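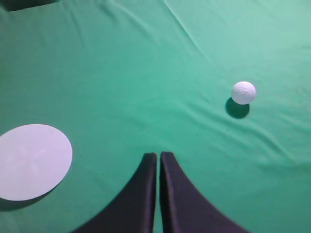
Unit 2: Exhaust Dyeing of Cotton with Reactive Dyes

Prilell Textile Program, Wet Processing I. Read before the lab session. Bring a calculator and the blank recipe card.

1. Terms

Exhaust dyeing is a batch process. The cloth and the dyebath stay in the same vessel, and dye moves from the bath onto the fiber until the two reach a balance. The share of dye that leaves the bath is the exhaustion, given as a percentage of the dye originally added.

Fixation is a separate quantity. It is the share of dye that has reacted with the cellulose and will not come out in washing. With reactive dyes, fixation is always lower than exhaustion, as part of the dye reacts with water instead of fiber. This part is called hydrolyzed dye. It sits on the cloth, looks like fixed dye, and has to be removed in the wash-off.

Depth of shade is written as a percentage on weight of fabric (owf). Salt and alkali are written in grams per liter of bath. Mixing up the two bases is the most common error on the recipe card.

2. Liquor ratio

Liquor ratio is the weight of dry goods to the volume of bath, in kilograms to liters. A ratio of 1:11 means 11 liters of bath for each kilogram of cloth. Lower ratios save water, salt and heat, and usually raise exhaustion. They also leave less room for error in circulation, and a heavy knit may crease in the rope. 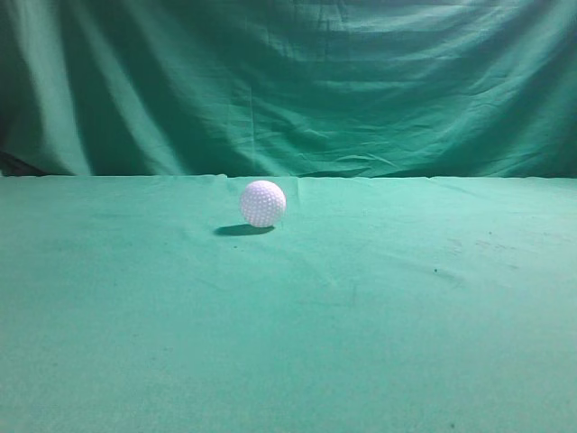 Does the weight of water already in the cloth count toward the bath volume?

It counts. Goods loaded damp from the scour carry water into the vessel, and that water is part of the total. Weigh the load damp, subtract the dry weight, and reduce the fill by the difference. Skipping this step makes the salt concentration too low when salt has been weighed for the nominal volume.

3. Worked recipe

Load: 235 kg single jersey, scoured and bleached.
Liquor ratio: 1:11
Bath volume: 235 x 11 = 2,585 L
Dye at 2% owf: 235 x 0.02 = 4.7 kg
Salt at 40 g/L: 2,585 x 40 = 103,400 g, or 103.4 kg

The dye weight depends only on the cloth. If the same load is moved to a machine with a different ratio, the dye weight stays the same on paper and the salt weight changes. In practice the shade changes too, and a new lab dip is needed.

4. Order of additions

Fill the vessel and load the goods. Run until the rope is moving evenly. Add leveling agent and sequestrant. Add dissolved dye in portions. Add salt in portions, smallest first. Hold for migration. Add alkali by metered dosing. Hold for fixation. Drain.

Salt reduces the repulsion between the negatively charged fiber surface and the dye anion. Adding it all at once drives the dye on too fast and gives an uneven result that later migration may not correct. Once alkali is in, dye begins to bond, and unevenness present at that point is permanent.
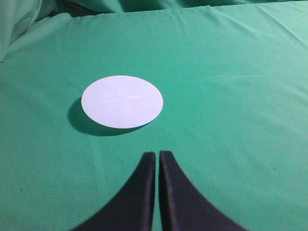
Page 11

5. Wash-off

Rinse cold first to bring down salt and alkali. Hot soaping before the salt is out is inefficient, because residual electrolyte holds hydrolyzed dye on the fiber. Neutralize, soap near the boil, then rinse until the bath runs clear. Hard water slows each stage.

6. Assessing the result

Condition the sample before reading it. Compare against the standard under daylight and under store light; a pair that matches under one and not the other is metameric. Greens built from a yellow and a turquoise need particular care, as turquoise dyes diffuse slowly and wash off poorly.

7. Problems for the lab

a. Recalculate the recipe in section 3 for half the load at the same ratio.
b. The same cloth comes back light and uneven. List the records you would check, in order.
c. Explain why raising the alkali dose may lower fixation.

Further reading: Nirorix process sheet on metered dosing; Wustunik shade card, cotton section. Both are in the lab binder.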